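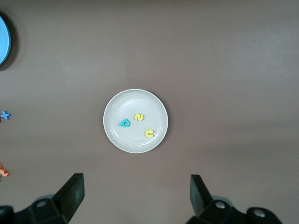 1/ Gripper maintenance thread, as promised! Our pick-and-place arm has been sorting foam alphabet letters onto a plate for weeks and it was getting sloppy, so I finally gave the whole cell a proper going-over.

2/ First thing I check is always the screws. You get a decent view of the silver heads near the fingers from the wrist camera, but looking isn't enough, get a driver on them. One of mine took almost a quarter turn. No wonder it kept pinching the edge of a letter and dropping it (I'd been blaming the software for days, sorry software).

3/ Then the fingers. I open them all the way and park the arm over the plate — if they don't look even on either side of the gap, I redo the zero before touching anything else. Isham, our name for this arm, drifts a little to the left. Always has.

4/ Foam sheds, by the way! Tiny crumbs, and they get into everything. I do a quick brush every 145 picks and a real clean with the fingers off every 2,000. Dry brush only. I tried a damp cloth once and spent the afternoon picking lint out of the slide.

5/ Somebody asked about the table. It's matte on purpose. The old top was shiny and the camera kept finding letters in the reflections. Yellow on the off-white plate is still my worst case, teal is dead easy.

6/ For the test run I put three letters on the plate, one teal and two yellow, all turned different ways, and leave the spares over on the left. The sideways ones are what I care about. A nice straight letter tells you nothing about your wrist angle.

7/ Grip force: I went down to 6 on our controller's scale, it was at 7. Foam squishes, so the fingers close further than you'd think, and at 7 the thin letters were coming out with dents in them.

8/ Next up is the cable. The jacket is rubbing where it passes the second joint and I want to reroute it before March. If anyone has a clip they like for this, please tell me — the ones I've got pop off every time the arm reaches back.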